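Vosia Forum > Postgraduate and Fellowships > Applications
Thread: Flellent Fellowship, one-year residential: is the second essay really the important one?

marenka_t
Posted 2 August 2022

Hello everybody. I am preparing my application for the Flellent Fellowship and I would like to hear from people who have already been through the selection. I have a degree in geography and I work since two years in a small office that makes maps for water companies. My grades are good but not excellent.

The form asks for two essays. The first is the usual one, why do you want this year. The second is "Describe a disagreement in which you changed your position." A former colleague told me that the readers look mostly at the second one and that the first is only a formality. Is it so? I have spent three weekends on the first and I am a little worried now.

Also I would like to know how strict they are with the word limit, and if the interview is by video or in person.

oldharbor
I was a fellow two years before you would be, so take it with care, things change. In my year the second essay was what they talked about in the interview. They did not ask me one thing about the first. But I would not call it a formality. A friend in my cohort said that her first essay was the reason she got the place in the Trarance track, because she had written very concretely about the courses.

Word limit: the box simply stops accepting text. So it is strict by itself.

Interview was by video for me, five people on the other side, which is a lot when you sit alone in your kitchen.

pilotfish
I disagree with oldharbor a little. I applied two times. The first time I had a very polished second essay and a lazy first one, and I was refused without interview. The second time I rewrote only the first essay and left the other almost the same, and I was invited. It is only one case, I know. But please do not stop working on your first essay because of something a colleague said.

marenka_t
Thank you both. So the answer is that both are read, I understand. pilotfish, may I ask what you changed?

pilotfish
I took out everything about my childhood and my dream. I wrote which three courses I wanted and what I could not learn in my job. I also wrote what I would do if they did not accept me. It was less beautiful but it was more about me.

quietlibrarian
I have helped several students with this application and I have a different opinion about the whole thing. People spend weeks on essays and then send a recommendation letter which was written in ten minutes by somebody who hardly remembers them. The letters have a big weight. Choose a person who has seen you work, even if the title is smaller. A letter from a famous professor with only "she attended my class" inside is worth nothing.

oldharbor
Agree with this. My letter was from the manager of a bookshop where I worked on Saturdays. The other one was academic, they want one of each kind if you have worked.

marenka_t
I did not think about it. My thesis supervisor has moved to another university, but we still write to each other for the New Year. I will ask him this week.
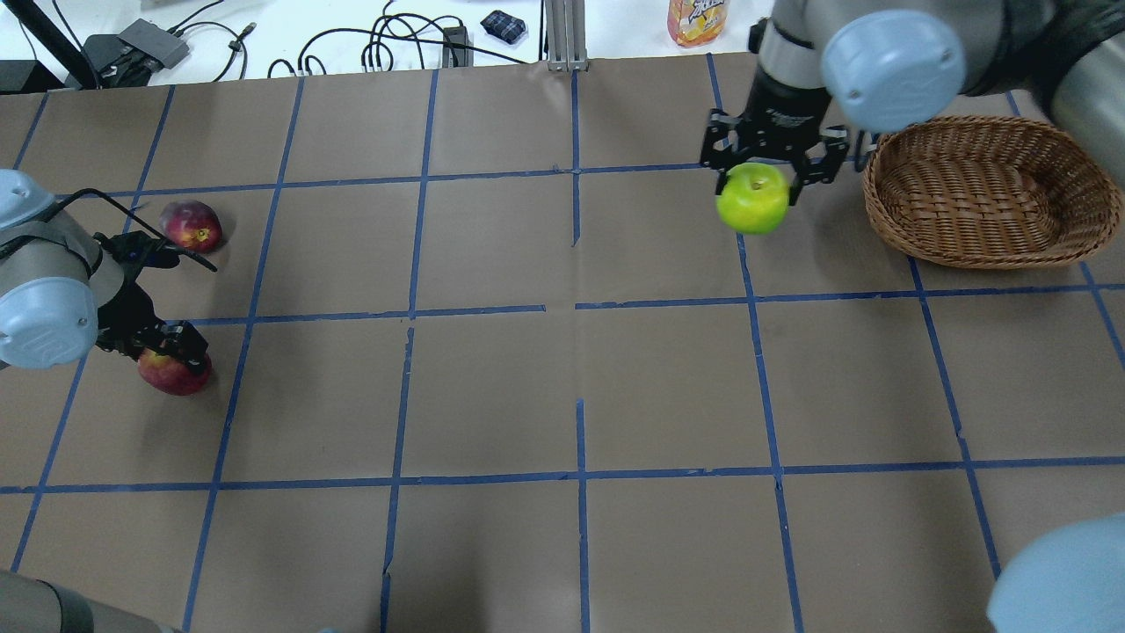
Can you apply to both the general fellowship and the Trarance track in the same year?

It is one application for both. On the last page of the form you mark the track as first or second preference, and if you are not chosen for it you stay in the general group automatically. You do not pay the fee a second time.

tramline16
About the fee, be careful. I paid 857 as a deposit after I was accepted and I believed it would be taken off the first tuition bill. It was taken off the housing bill, which comes later. In the end the sum is the same, but I had a difficult September because of it. If your budget is narrow, write to the finance office before you pay and ask them on which bill it will appear.

marenka_t
This is very useful, thank you. Is the housing obligatory? I have an aunt in the city and I could live with her for free.

tramline16
It is residential, so yes, everybody lives in the Tkachenko building. You can ask for an exception for family reasons, but I know two people who asked and both received a no. They have the idea that half of the learning happens in the evening.

quietlibrarian
That is what the brochure says. I have some doubts. For a person of 22 it is probably a nice year. For a person who has been working and had their own apartment, sharing a bathroom with four others is not automatically learning. I would like them to be more flexible with it.

oldharbor
I was 29 when I lived there and for me it was the best part. The courses I have half forgotten, but I still speak with my corridor almost every week. We had one kitchen for 16 people and we argued about everything, also about politics, and people really changed their minds sometimes. Perhaps this is why they ask that essay question.

quietlibrarian
I am glad it was good for you. I still think that a program which gives so much attention to social change should not make it difficult for people with a family. One of my students had a small daughter and she did not apply at all when she read the housing page.

pilotfish
On this point quietlibrarian is right, in my opinion. In my year there was not a single parent. The program was poorer for it.

marenka_t
I did not want to start an argument! But I am reading with interest. I don't have children, so for me the building is not a problem, only the money.

May I ask one more question about the studies. Are the courses more for people from social sciences? I am afraid that with geography I am between two chairs. I can do statistics but I have never read any philosophy.

tramline16
Geography is fine. In the autumn everybody takes the same five courses, and one of them is a writing course that I found very hard (I come from chemistry, we do not write long sentences). Philosophy starts from zero. The people who suffered were those who had already studied it, because they wanted to discuss and the teacher wanted to go forward with the program.

From January you choose by yourself. There is a course on cities and water which sounds made for you, but look if it is still offered.

marenka_t
Cities and water! I have looked and it is in the list. I will put it in the first essay, as pilotfish advised.

oldharbor
Only put it if you can say why. Everybody copies course names from the list, and in my interview they asked me what I expected to read in one of mine. I had no good answer and I talked for a long time about nothing.

pilotfish
Write to the teacher of the course, a short polite message. Mine answered in two days and sent me the reading list.

quietlibrarian
Good advice, but do not mention in the essay that you wrote to the teacher. Some readers think it is an attempt to get an advantage.

pilotfish
I mentioned it and I was accepted, so I don't know if it is true.

quietlibrarian
It depends on the reader. I would leave it out.

marenka_t
I have written to my old supervisor and also to the teacher. For the second essay I have now two possible stories, one is about a map I made where my boss was right and I was not, and the other is about vaccination in my family. Which one is better?

tramline16
The map. You can explain it with facts, and the family story may be painful if they ask many questions about it.

oldharbor
I would choose the family one, if you can speak about it calmly. The map sounds like a job interview.

marenka_t
Now I have one vote for each. I will write both and decide on Sunday.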